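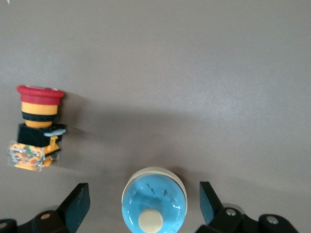

Spare parts corner: what is new on the table

Since March the spare parts corner of the Lurnmont repair room is open every evening until 9 o'clock. We have received a large donation from the Bhardwaj workshop, which has closed its doors after 34 years. The delivery came in 13 boxes, and the sorting goes well but slowly. Please have patience if you look for something special.

Emergency stop buttons

Members ask for these very often, mostly for old drills and saws. The kind with a red mushroom cap, a yellow collar and a clear contact block underneath is a good one to learn from, as the contacts and screws can be seen through the plastic. Before you take one home, please test it with the meter on the shelf. Press, release, and write the result on a paper label. A button without a label goes back to the sorting box, also when it looks like new.

The blue tray

Many of you asked how the blue tray is meant to be used. It is very simple. The tray starts empty in the middle of the brown table, and the parts lie around it. You take one part, decide what it is, and put it in the tray only when you are sure. Parts with a question stay on the table for the next person – do not hide them in a drawer. Small toys that came between the parts may also stay on the table until we know if they can be repaired.
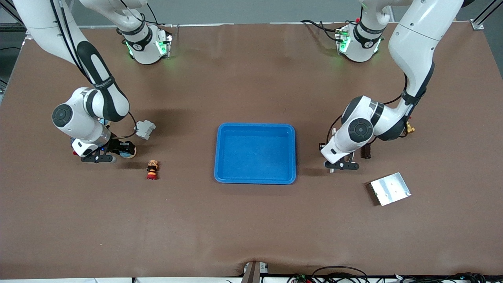
Small parts and metal

The second half of the delivery is more mixed. You can find capacitors, brackets in white plastic, aluminium plates with holes already in them, and small brass valves with a red handle. For the capacitors, read the printing on the sleeve and copy the value in the Plusidis list, where we have now 1428 entries. The plates are free to take, up to 125 grams for each person in one evening. Valves we keep for the Grininel garden project, so please ask at the desk first.

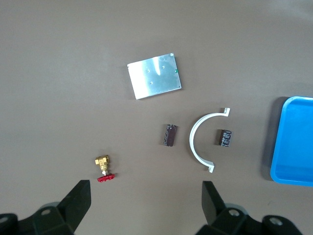

Next evenings

We begin at 6 o'clock with the remaining boxes. Bring reading glasses if you need them, the printing is very small. Tea is in the kitchen and the cups are to be washed by the person who used them.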